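How I Plan a Pastry Table With Shallow Metal Trays

I get asked about pastry tables more than anything else I bake, which is funny because the setup takes me longer than most of the recipes. My way of doing it is to get the empty trays lined up first, try one croissant for size, decide what goes where, and only then bring out the rest of the food. I've done this for a baby shower, two school breakfasts and a very long office brunch at Zomau, and the steps are pretty much the same every time.

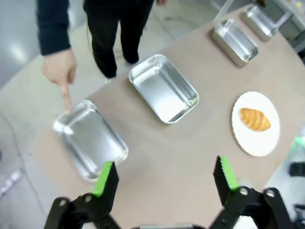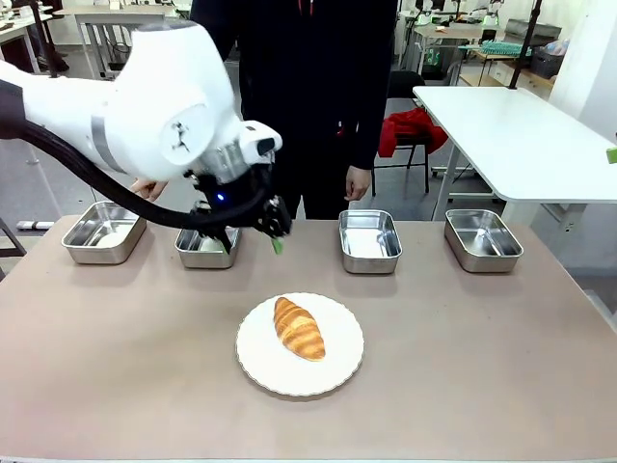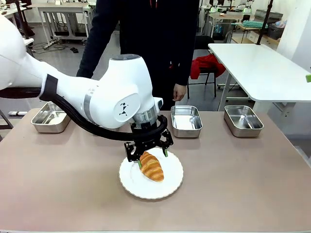 Metal trays, a white plate and one croissant.

What you'll need

Shallow rectangular metal trays with a rolled rim
One plain white plate
One croissant (or whatever your biggest pastry is)
Parchment paper
A soft dish towel
Tongs, at least two pairs
Sticky notes and a pen

You can use aluminum or stainless. Aluminum is lighter to carry and dents if you look at it wrong. Stainless holds up better in my kitchen, but it shows every single fingerprint, so keep that towel close by.

Step 1: Clear the table and wipe it twice

I wipe once with soapy water and once with plain water, then dry it. Skip the tablecloth for now, even if you plan to use one later. Trays slide much more easily on a bare top and you're going to be pushing them back and forth a lot in the next few minutes. If you do want a cloth, put it down after you've settled on your layout and have a sticky note marking each spot along the edge.

Step 2: Line up the trays along the back

Put them in a row with the short gap between each one as even as you can get it. I use the width of my hand. Leave the front of the table open, that's where plates and napkins go and where people rest their coffee, whether you want them to or not!

A straight row is my favorite for a table against a wall. If guests can walk all the way around, pull the row into the middle so both sides can reach. I tried a zigzag once because I saw it in a magazine and people kept missing the last tray completely. Went home with almost 26 cheese twists. We ate them for days (no complaints from my kids).

Step 3: Put out your test croissant

This is the part I'd beg you not to skip. Take one croissant, put it on the white plate, and set the plate in front of the row. Stand back. Is the tray wide enough for two of those side by side, or are you going to have tips hanging over the rim? Can you lay them on the diagonal? I find croissants sit best slanted, with all the tips pointing the same way, and they tuck into each other so you get a few more in.

Then move the croissant from the plate to a tray with the tongs you'll really be using. Tongs that are too stiff will crush the layers, and you want to find that out with one pastry. Pick it up near the middle, gently, and lift straight up. If you get a shower of flakes, swap the tongs or loosen your grip.

My friend Nkechi Akpan uses a cardboard cutout for this step, traced around a croissant from the bakery. It's neat and it keeps in a drawer, but you can't test tongs on it.

Step 4: Point and label

Go down the row, point at each tray and say out loud what goes in it. I feel silly every time, but it works so much better than a list on my phone. Plain croissants first, then chocolate, then anything with fruit, and the savory things last, so cheese doesn't end up next to jam. Stick a note on the table in front of each tray as you go.

If somebody is helping you, have them do the pointing while you read from your order. When Folasade Ekpo and I set up the Rerusley breakfast we found out at this stage that we'd both planned on the same tray – me for almond, her for little sausage rolls. Easy to fix with empty trays. Much less easy with full ones.

Step 5: Polish, then line

Give the inside of every tray a quick rub with the dry towel, corners too. Cut your parchment a bit smaller than the base so it lies flat and you still see a border of shiny metal. If it curls, scrunch the sheet into a ball, open it back up and smooth it down. It won't look perfect, but the pastry covers it anyway.

For anything sticky I let the paper come up the sides. Glaze on bare metal is a pain to scrub off, and I've lost a whole evening to it.

Step 6: Fill from the back

Start at the far edge of the tray and work toward yourself, so your sleeve isn't dragging over finished rows. Push your sleeves up regardless. One layer for croissants, please. You can stack small things like twists, but a stacked croissant gets flattened and the bottom ones go soft.

Don't put everything out at once if you're feeding a crowd. I had 80 pastries for the office brunch and kept more than half in boxes in the next room. When a tray got down to its last few, I took it away, refilled it and brought it back. A full tray looks welcoming for the whole morning that way.

A few extra notes

To freshen croissants that were baked the day before, I warm them for a few minutes in a low oven and let them cool on a rack before they go anywhere near a tray. Put them in warm and they'll steam against the paper.

Keep that white plate on the table after you've finished testing. I use it for the one pastry that gets cut in half, and there's always one.

Halima Amadi wrote to ask if glass dishes would work in place of metal. Sure, they're just heavy, and most of mine are too deep, so the pastries sort of disappear. If glass is what you have, fold a clean towel under the parchment to raise things up.

I'm doing a bigger table in January with hot food at one end, and I'll write up how I handle the spacing for that. In the meantime, if you have a good way to stop powdered sugar from blowing onto the savory tray, please leave it in the comments.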